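## Chapter 11: Creasing and Recovery in Household Textiles

A crease forms when fibers on the outside of a fold are stretched and those on the inside are compressed. Recovery depends on fiber type, yarn twist, and load time.

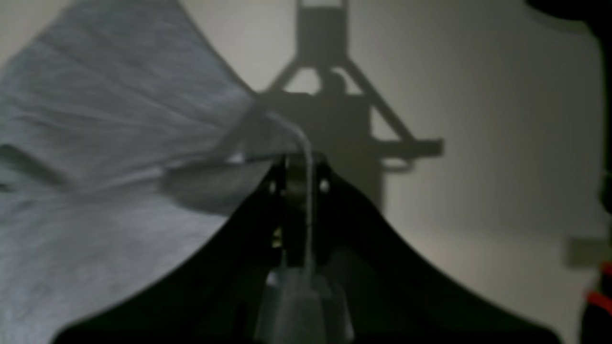 Loads applied at a single point are treated first. Tension spreads outward from that point into the slack cloth. The gray fabric shows the usual result: long, shallow creases radiating from where the material converges. Section 2 covers folds made under flat pressure.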